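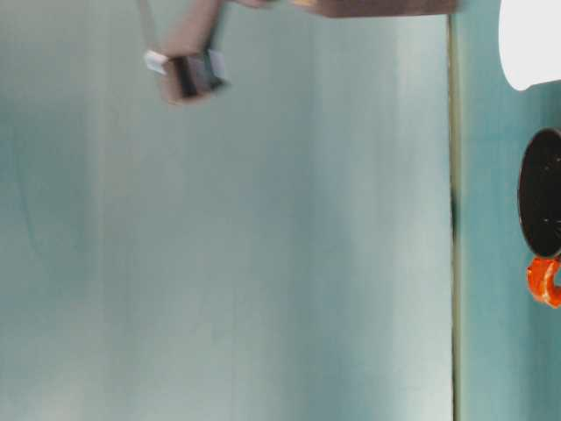

Section 6: Setting Up for an Open Day

Follow this section when the Mahawong arm will be shown running in front of visitors. It assumes the arm is already bolted down and has passed the daily check in Section 3. Allow 90 minutes from unlocking the room to letting the first group in.

6.1 Preparing the table

1. Turn the arm off at the wall and hang the tag on the switch.
2. Wipe the work surface with a damp cloth, then a dry one. Do not use spray polish.
3. Set out the demonstration items. Keep them to the side until the arm has been homed.
4. Check that nothing is sitting over a join in the surface. Items placed there can tip when they are picked up.

Note: Glossy surfaces throw reflections from overhead lights. If the Vikex camera loses an item, dim the nearest row of lights before you change any camera settings.

6.2 Setting the barrier

1. Measure 190 cm from the centre of the base and mark the floor with tape.
2. Stand the barrier posts on the tape and clip the chain at the lower hook.
3. Put the emergency stop on the operator's side, within arm's reach of the chair.

CAUTION: The barrier distance applies to adults and children alike. Do not move the posts in to give a better view.

6.3 Running the demonstration

1. Remove the tag, turn the arm on and wait for the steady green light.
2. Select program 203 on the Billitz controller. The speed defaults to 18 per cent. Leave it there for the first run.
3. Tell visitors the arm is about to move, then press Start.
4. Stay in the chair while the arm is moving. Take questions between runs.
5. If a visitor leans over the chain, press Pause and ask them to step back.

CAUTION: A paused arm is still powered. Press the emergency stop before reaching over the table, even to pick up a dropped item.

Note: Program 203 does not return items to their starting places. Reset them by hand between groups, with the stop pressed in.

6.4 Packing up

1. Send the arm to Park and turn it off at the wall.
2. Put the demonstration items back in their tub.
3. Write the number of runs and any faults in the log book.

Report faults to Hrvoje Živković at the Brotberg workshop before the arm is used again. Leave the tag on the switch until he has signed the log.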